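Subject: Re: Drip tray smells two days after cleaning
List: Small Kitchens and Beverage Stations
Date: Nov 23, 2021

> We run a coffee counter in a shared office kitchen. It has a stainless
> drip tray with a lift-out grate, drained by a hose that goes under the
> counter. The tray gets wiped every evening and once a week it gets a
> proper wash. Two days after the proper wash it smells sour again. We have
> tried bleach (smell gone for a day), baking soda and vinegar (no
> difference I could tell), and a scented tablet that someone bought, which
> made it worse. There is also a white film on the steel that comes back no
> matter what, and some brown marks in the corners.
>
> Questions:
> 1. Is the smell the tray or something else?
> 2. What takes off the white film without scratching?
> 3. Is it OK to pour old coffee and milk in the tray? Everyone does.
> 4. Would a new tray help? We were quoted for a Dornell one and it is not
> cheap.
>
> The water is hard here, if that matters.

We had all of this at Winalby when we took over the second floor kitchen, and I kept notes on what we did, so I will go through your questions using those. The water is hard here too. Ours is a stainless tray with rounded corners and a slotted grate, and the routine covers the sink as well. 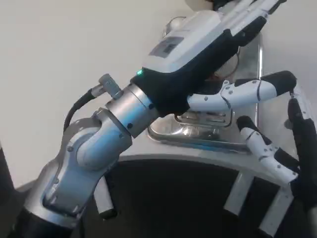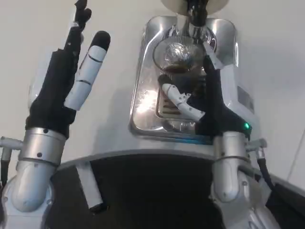 1. THE SMELL

In our case it was the hose. The tray was fine. You can check yours in a few minutes. Take the grate out, wipe the tray until it is clean, put a rubber plug or a folded wet cloth over the drain hole, and leave it overnight. In the morning smell the tray before you take the plug out, then take it out and smell again over the hole. If the first one is clean and the second one is bad, stop scrubbing the tray.

Our hose had a low spot where it went behind the cabinet rail. Milk and coffee fines sat in the low spot and went sour. A weekly wash pushed fresh water over the top of the sludge and left most of it there. We cut the hose shorter so that it falls all the way from the tray to the drain connection, and held it up with two clips. If the hose is old and you can see brown through the wall of it, replace it. It is sold by the foot at any hardware store. Bring the old piece with you so you get the same inside diameter.

Check the underside of the drain fitting too. There is often a washer with a lip on it, and ours had a ring of black slime under the lip. Old toothbrush, dish soap, hot water.

If both smells are bad, do the hose first anyway and then go on to the tray.

I would leave the bleach alone. It will mark stainless if it sits, and if somebody follows it with vinegar or descaler before it has been rinsed out of the hose, you have chlorine gas in a small room. You mentioned having tried both. Please make sure they were on different days with a lot of water in between, and take one of them out of the cupboard.

2. THE WHITE FILM AND THE BROWN MARKS

These are two different things and need different products.

The white film is scale from the hard water. It needs an acid. Citric acid powder is the cheapest way and has no smell. We mix a tablespoon into a quart of warm water, lay a cloth over the film, pour the mix on the cloth, and leave it for ten minutes. Wipe, rinse well, dry. The drying matters as much as the acid. If you leave water standing on a polished tray you get the film back the same day, and on a shiny surface every drop shows.

The brown marks in the corners are coffee oil. Acid does very little to them. They need something alkaline, and the powder sold for backflushing espresso machines is good at it. A spoonful in hot water, soak the grate in it for 20 minutes, and use the same water on the tray corners with a soft brush. Wear gloves for this one. Rinse it all off before the citric acid comes out, or do them on different days as we do.

On scratching: use a microfiber cloth or the soft side of a sponge, and go with the grain of the steel if there is one. No steel wool, no green pads. The last tenants used green pads on ours and the dull patch will be there forever. If you have a brushed finish a little scratching can be blended in. With a polished one you are stuck with it.

3. POURING THINGS IN THE TRAY

Water and the last mouthful of black coffee, fine. Milk, no. Milk goes in the sink with the tap running, and the tap stays on for a slow count of ten after. This one change did more for us than any product.

People will keep doing it for a while. What worked was moving the milk pitcher rinser and the cloth over to the sink so that there was no reason to stand at the tray holding a half full pitcher. We had a sign first. The sign did nothing.

Oat milk is worse than dairy for the hose, by the way. It dries like wallpaper paste. If your office drinks a lot of it, do the hose flush (see below) twice a week.

4. A NEW TRAY

I would not buy one yet. A new tray on the old hose will smell in two days, the same as the old one. The only reasons I would replace a tray are a crack at the drain weld, a dip in the bottom that holds water away from the drain, or a grate that no longer sits flat and tips cups over.

Test for the dip by pouring in 200 ml of water and watching it go. There will always be a thin film left. If a real puddle stays behind at one end, first try shimming the tray. Ours was lower at the far end by the thickness of a piece of cardboard, and two plastic shims under the rim fixed it.

If you do end up replacing it, I have no complaint about Dornell. We have also had one from Tritedora at our other site and the only difference I noticed is the grate. The Tritedora slots are narrower and they clog with grounds sooner. Measure the cutout in the counter yourself before ordering. The sizes in the catalogs are the outside of the rim, and the first one we ordered had to go back.

OUR ROUTINE

This is what is taped inside the cupboard door, copied as is.

Every evening
Grate out, rinse both sides under the hot tap, stand it on edge in the sink.
Knock the grounds out of the tray with a damp paper towel and put them in the trash, not down the hose.
Wipe tray with soapy cloth, corners first.
Pour one full kettle of hot water down the tray drain. Pour slowly – the hose is narrow and it will back up.
Wipe tray dry. Grate back in when it is dry.
Wipe the sink, the tap base, and the strip of counter behind the tap.
Cloth goes in the laundry bag. New cloth in the morning.

Once a week
Grate and sink strainer in the alkaline soak.
Soft brush on tray corners, drain hole and the underside of the grate.
Rinse everything twice.
Check under the counter with a flashlight for drips at the hose clip.

Once a month
Citric acid on tray, sink and tap.
Take the hose off at the bottom end and run hot water through it into a bucket. Look at what comes out.

A note on the kettle. Let it stand a bit after it boils. We aim for 80 C, going by the display on the kettle. The soft hose does not like boiling water, and the first one we had went limp near the clip and started to kink, which gave us a new low spot.

The underside of the grate is the part that gets skipped. It looks clean from above and you would never know until you turn it over. If people in your office take turns, write "both sides" on whatever list you use.

THINGS WE TRIED AND DROPPED

Scented tablets. Same result as you.

Enzyme drain cleaner. It did work, slowly, but it has to sit in the hose overnight and somebody always ran water first thing. OK for a long weekend.

A silicone mat over the grate. It kept cups from sliding and held a layer of old coffee under it. Threw it out.

Stainless polish spray. Looks good for a day. I do not want it near cups.

ONE MORE THING ON THE HARD WATER

We put an inline filter on the cold feed in January and the film on the tray has been much slower to come back. The cartridge is supposed to be changed at 1,000 gallons. We have no meter on that line, so I change it when the kettle starts to show scale, and write the date on the cartridge with a marker. If you rent, ask the building before cutting into the feed. The Mohamedi building across the lot from us has one filter for the whole floor and did not need anything at the counter.

Please post back what you find with the plug test. If the smell is in the tray and not the hose, I would look next at the seal under the rim. Food gets in there and you have to lift the whole tray to reach it. Run a thin strip of card along the edge first to see what comes out on it.

-- 
Winalby second floor kitchen
To leave the list, send a blank message with "unsubscribe" as the subject.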